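The Long Way to a Good Night's Sleep

I gave up my phone at bedtime in October, and I'd love to tell you I did it for noble reasons. I did it because I dropped it on my face. Twice!

So now I read. Paper books, big ones, the kind I'd been buying since 2000 and never opening. The first week I managed 11 pages a night (and reread most of them at breakfast). By the third I was tearing through a 395-page sea story and getting cross when my eyes gave out. My friend Heikki Hämäläinen swears by poetry, but I want a plot, and preferably a shipwreck.

The lamp matters more than I expected. Mine is small and yellowish and sits low, and I've moved it so many times that the nightstand has rings all over it. I also put an old wind-up clock in the hall, far enough away that I can't hear it tick.

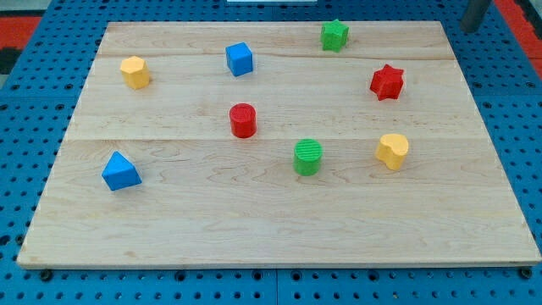
Tijani Magazine, Home and Family Desk

Do I sleep better? Most nights, yes, and I wake up less grumpy. I still cheat when I'm traveling, and I've made my peace with it. Next up is a whaling novel my sister hated, so I have high hopes.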